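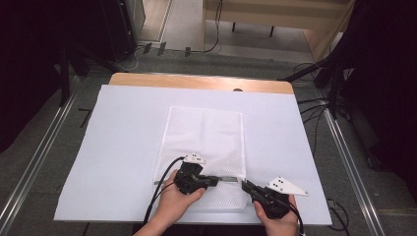
Section 4: Laying out and closing your mesh laundry bag

Okay, the folding board is set up (that was Section 3, and if yours still wobbles, go back and do the feet again), so now we get to the bag. I've written this part for the flat rectangular Mosico bag with the zipper that runs across it. If you bought the Falter bag or some other brand, the steps are the same, only your loop might be in another spot.

Before you start

Wipe the board down. Mesh grabs lint and crumbs like you wouldn't believe, and whatever it grabs goes straight into the wash with your nice sweaters.

Take off rings with raised stones, and watch your bracelets too. I pulled a thread on my very first bag with a watch buckle and I'm still mad about it.

4.1 Flattening the bag

1. Lay the bag on the board with the zipper side facing up and the zipper running left to right in front of you.

2. Smooth the far half first. Start in the middle and push out toward the stitched borders with flat hands. You'll have a few creases left over and that's fine – it's a laundry bag.

3. Smooth the near half the same way. If the fabric bunches along one side, lift that side, give it a little shake, and lay it down again. Don't stretch it to get the wrinkles out.

4. Check that the zipper tape lies flat. A slight curve is no problem. A twist is, so turn it back over before you go any further.

Note: A brand-new bag will probably want to spring back along its store folds. I leave mine under the big Kuo catalog overnight (900 pages, finally useful for something!) and it behaves after that.

4.2 Opening and filling

5. Hold the end tab with one hand and pull the slider away from it with the other. Keep the pull low and in line with the tape.

6. Put the clothes in flat, one layer at a time. Fasten hooks and close any zippers first, and turn anything with beads or prints inside out.

7. Stop when the bag is half full. I know, I know, there's room for one more shirt. But the water needs to get through, and a stuffed bag comes out soapy in the middle.

Caution: Keep thin straps and lace edges well away from the zipper while you close it. If something gets caught, back the slider up slowly. Don't yank!

4.3 Closing

8. Pinch the two sides of the tape together just ahead of the slider and close it a little at a time, moving your fingers along as you go.

9. Bring the slider all the way up to the end tab and tuck any loose mesh out of its path.

10. Find the hanging loop and pull it free of the folds so you can grab it when the wash is done.

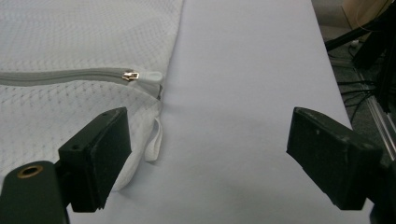

What is the little fabric loop for?

It's for hanging the bag up to dry. Empty the bag first, leave the zipper open, and put the loop over a hook or a hanger. I wouldn't hang it with wet clothes still inside, as the stitching on a loop that narrow isn't made for the weight.

4.4 Storing

Once the bag is fully dry, close the zipper, fold the bag in thirds, and keep it in the Urkis drawer from Section 2 or wherever you keep your clothespins. Wet mesh shoved in a drawer gets musty fast.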